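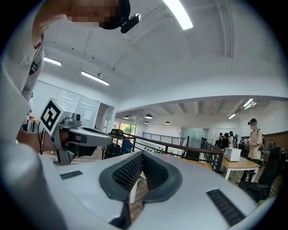

Re: hand-held gripper vs remote control for teaching, what are you all using?

stiline_fan
Posted in Teaching & Demos, May

Right, so I've been on remote control for ages (leader arm on the desk, follower arm does the job) and I'm sick of it. Everything takes me three times as long as doing it with my own hands and my demos look like someone fishing for keys down a drain. Has anyone swapped to the hand-held sort, where you just carry the gripper and do the task yourself? Is it worth the faff?

Drinodance
Yes, swapped last year and I'm not going back! We use one with a marker cube on the back and a little camera on top, plus a small device on a head strap. First afternoon I got more usable demos than in a week with the leader arm. You stop thinking about joints and just pick the thing up.

Only moan is the cable. Ours hangs off the underside and catches on everything.

kauppinen_bits
Going to disagree a bit. Hand-held is lovely until you try to play it back. Your arm can reach round a big curved thing from any side you fancy and the robot's can't. We had 2,641 demos in the folder and a good chunk of them asked the arm to do something it simply couldn't. With remote control, if the robot can't get there, you find out straight away.

Drinodance
Fair, but that's a training problem for the person, surely? We tell people to keep their feet still and work from one side. Sorted most of it for us.

kauppinen_bits
Most of it, yes. The rest we threw away, and I'd have liked those evenings back.

zirkar
Has anyone had trouble with the marker? I keep turning my wrist so the cube faces away from the tracking camera, and then the position jumps about all over the place. Reflections off shiny white plastic seem to make it worse too, or maybe I'm imagining that.

Drinodance
Not imagining it, we get that under strip lights. Try turning the exposure down before you move anything. And slow down at the wrist, it's nearly always the wrist.

stiline_fan
This is really useful, ta. How long are your takes? Mine on the leader arm run to a minute or more.

Drinodance
Around 15 seconds for a simple pick and place. If it's longer I split it into 2 and label them separately.

kauppinen_bits
We don't split, we found the joins came out jerky. Depends on your task though. If it's anything with pushing or pressing I'd keep the leader arm plugged in for now, stiline.

zirkar
Turned the exposure down, much better. Still jumps when I reach low, so I'm going to try moving the tracking camera tonight.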